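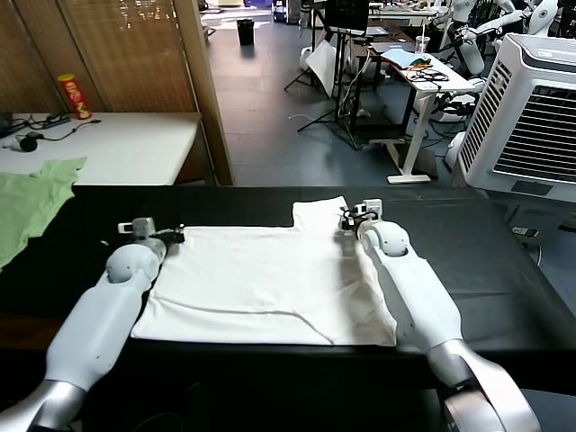

My sister called from the Jetport at six in the morning to tell me she'd gotten on the earlier flight, so would I please not be weird about the apartment. I was already being weird about the apartment. I had a sponge in my hand and I was washing a light switch!

Okay, some background. Mirela Sampaio is my older sister by 13 months and she's been in Avach for two years, teaching kids to swim, and before she left we had a fight over our dad's car. It was a terrible car. It had 2,093 miles on it after the engine was replaced (Dad wrote that number on a sticky note and stuck it to the dash like it was a trophy) and I sold it for less than Mirela thought I should've. That was the whole fight. Two years, a few birthday texts, one picture of a goat.

So I drove out to get her, and I was early, and then I was late, because I couldn't make myself leave the parking garage. I sat there eating crackers off my lap. By the time I walked in she was on a bench by the rental counter with her shoes off, reading the back of a shampoo bottle.

"You cut your hair," she said.

"You're tan," I said.

That got us all the way to the highway.

She wanted eggs, so I took the Gidey exit, and the diner we used to go to was a mattress store now. We stood in the lot looking at it. Mirela went in anyway (this is very Mirela) and asked the guy if he knew where the cook had gone, and he did! The cook had opened a lunch counter over in Orkora, 25 minutes up the road, and I said that's a long way for eggs, and she said I'd once driven farther than that for a lamp. Which, fine. I still have the lamp.

The counter had five stools and the same cook, only with a beard. He didn't remember us. Mirela told him we'd been in every weekend in high school and he nodded the way you nod at people who say that, and then he put extra peppers in hers without asking, and she looked at me with her eyebrows all the way up.

I said, "I got a bad price for the car."

"I know you did."

"The guy had a baby with him. I got flustered."

She put her fork down. She'd never heard about the baby, I guess I'd left that part out, and she started laughing so hard she had to hold on to the counter, and then I was going too, and the cook moved our water glasses back a little.

When the check came she dug around in her bag for cash and came up with three twenties and something yellow stuck to one of them. She peeled it off and smoothed it on the counter with her thumb. Dad's sevens always did look like ones, and there weren't even any sevens in it, but I'd have known his writing anywhere.

"You took the note?" I said.

"You were selling the car," she said, and left the guy the whole 60.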